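The following statement was entered in the register of the Ansari Household Court, which sits on Tuesday at the kitchen counter and hears matters concerning cups, blocks and the order in which they are put away.

The petitioner, Henryk Baran, asked that the cups be kept apart. The respondent, Banafsheh Farahani, asked that they be nested. The court admitted the following exhibits.
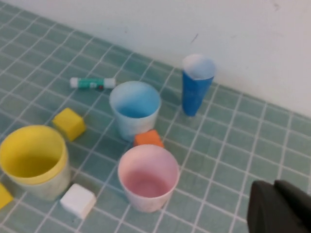
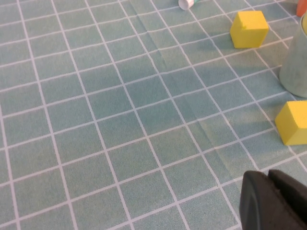
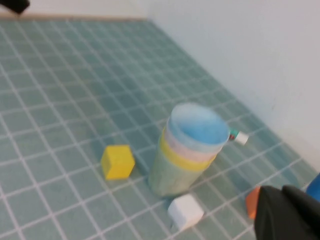 *Exhibits of the petitioner and the respondent, each showing yellow cubes or a yellow cube upon the squared ground.*

Mr. Baran submitted that a cup inside another cup is no longer available to be a tower, a well or a hat. He cited the case of the Sturkby teapot, page 756 of the register, in which a lid was held to have rights of its own.

Ms. Farahani replied that the third exhibit spoke plainly. The blue cup had the pink beneath it, the yellow beneath that, and the green around them all, and no cup had lodged a complaint. She asked that the white cube be left where it lay until judgment.

The court retired for two biscuits. On its return it ruled that the cups should be nested at night and separated after breakfast, and that the cubes, having made no submission, might go where they pleased.

Mr. Baran gave notice of appeal. The clerk entered it as matter 2,089 and asked both parties to wash their hands for supper.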